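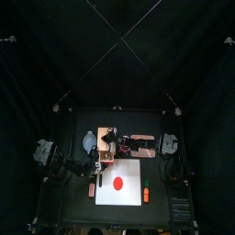 Two Arms, One Table: The Student Manipulation Project at Hallville
Speaker notes, regional meeting on technical education
December
By the Office of Student Projects, Hallville Technical College

Opening

Good afternoon, and thank you for the invitation. I am speaking on behalf of the Office of Student Projects, which runs the two-arm manipulation course together with the engineering department. My purpose this afternoon is to explain how the course is organized, what students are asked to produce, and what we have changed after the first full year.

(Pause here for the sound check. The room at Skanitz has a slow microphone.)

Background

The course is open to second-year students from any technical program. No earlier experience with robots is required, although students must have passed the basic shop safety unit. Students work in small teams. Each team is given 60 hours at the robot station over the term, booked in advance through the department office. Unused hours return to the common schedule and may be requested by other teams.

The project was first proposed as an extension of the student robotics club. The club had good attendance and very little written record of its work. Moving the activity into the course catalog allowed us to grant credit and, in return, to require documentation. Club members may still use the station in the evening, after the last course booking.

The work itself

Teams choose their tasks from a shared list called the Shenoy list, after the workshop building where the course is taught. The tasks sound simple when read aloud. Open a small door by its knob. Take a marker out of a cup. Place a round object on a plate. A student who has never programmed an arm will usually expect to finish the first of these in one session. Most need several.
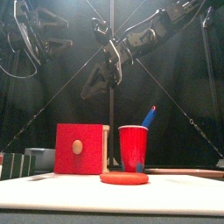
The station arranged with the knob box, the cup and the marker, both arms overhead.

Every team begins with a written plan. The plan names the arm that will move first, the point at which the second arm may enter the shared space, and the condition under which the attempt is stopped. An instructor signs the plan before power is applied. This rule was unpopular in the first month, and we have kept it.

(If time is short, skip to "Assessment.")

Logging and software

Attempts are recorded in Serneo, the logging tool written by an earlier group of students and now maintained by the department. During the past year the teams entered 735 attempts. Each entry contains the starting arrangement, the plan number, the result and a short comment. We ask for full sentences in the comment field. "Failed again" is not accepted. 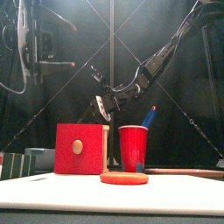

Assessment is based on the quality of the record as well as on the performance of the arms. The final mark is out of 100, and a team may receive up to 80 of those points without completing its hardest task, provided that the log and the report are complete. Examiners look closely at how a team describes its starting arrangement. With a marker leaning out of a cup, for instance, the report must state which way it leans, and it must mention a disk lying in front of the cup if the gripper could meet it on the way down. A report that says only "marker in cup" will be returned for correction. Students are permitted one correction before the mark is entered.

Oral examination follows one week later. Each member of the team must be able to explain any part of the plan, including parts written by someone else.

Safety and supervision

Two rules apply to everyone, including visiting faculty. Hands stay outside the work area while the arms are powered, and one person is named at the start of each session to hold the stop button.
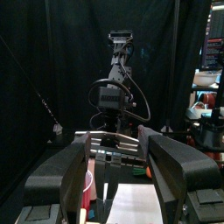
That person does no other work during the session. Teams rotate the duty and note the change in the log. We were asked last spring whether the duty could be shared with typing, and the answer remains no.

Changes for the coming year

The Shenoy list will be divided into single-arm and two-arm tasks. Booking will open earlier. We also intend to lend the course handbook to partner colleges, beginning with Skanitz, and would welcome requests from others present.

(Handouts are on the side table. Take questions until the chair calls time.)

Related items
Course handbook: planning and sign-off forms
Serneo user guide for new teams
Shop safety unit: entry requirements
Station booking rules, Shenoy building

Last updated: December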